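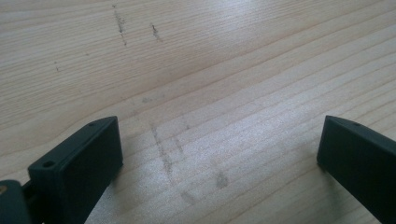 How long does a waterborne hardwax finish need before a table can go back into daily use?

Light use is possible after 24 hours at normal room temperature. Full resistance to water, coffee and household cleaners takes seven days, and during that week the surface should be kept free of mats and tablecloths.

Gristomia releases Heltance 2 finish for softwood furniture

GRURNBRIDGE, 7/10/24 – Gristomia, a maker of wood coatings for workshops and furniture plants, has released Heltance 2, a waterborne hardwax finish for interior softwood. The product replaces the original Heltance, which will remain available until current stock is sold.

Heltance 2 is intended for table tops, desks, shelving and benches made of pine, spruce or fir. These woods are soft between the growth rings and harder along them, so a finish sinks in unevenly and wears through first on the softer bands. The new formula has a higher solids content and a smaller wax particle than the earlier version. The first coat seals the soft bands and the second builds an even film.

The finish was tested at the company's Grurnbridge laboratory between April and the start of July. A total of 527 coated panels were put through rub, stain and heat tests. In the rub test, panels with two coats withstood 1,461 cycles before bare wood was exposed. The test was stopped and the panel inspected every 100 cycles up to the first visible change in gloss, after which inspection was continuous.

Dark rubber and metal marks are a frequent complaint with pale furniture. On Heltance 2, marks that remain in the film can be removed with a damp cloth and a mild soap solution. Marks that have reached the wood need light sanding and a fresh coat on the affected area. The finish can be spot repaired without stripping the full top, provided the edge of the repair is feathered along the grain.

"Most of the questions we get are about repair," said Riaan Masilela, technical manager for interior coatings at Gristomia. "Customers want to know if they can fix one area and leave the rest alone. With the old product the repair line showed at low angles. We changed the matting agent to deal with that."

Application is by brush, short-pile roller or spray. Coverage is about 200 square feet per gallon for the first coat on bare softwood and higher for the second. Drying time between coats is three hours. The surface should be sanded lightly with fine paper between coats and wiped clean of dust. The product should not be applied below 50 degrees Fahrenheit.

Heltance 2 comes in matte and satin. A tinted version, which offsets the yellowing of pine over time, is in development – no release date has been set.

Distribution is handled by Molefe, which also supplies the matching cleaner and repair kit. Data sheets and sample panels can be requested from Molefe branches or from the Gristomia technical desk in Grurnbridge.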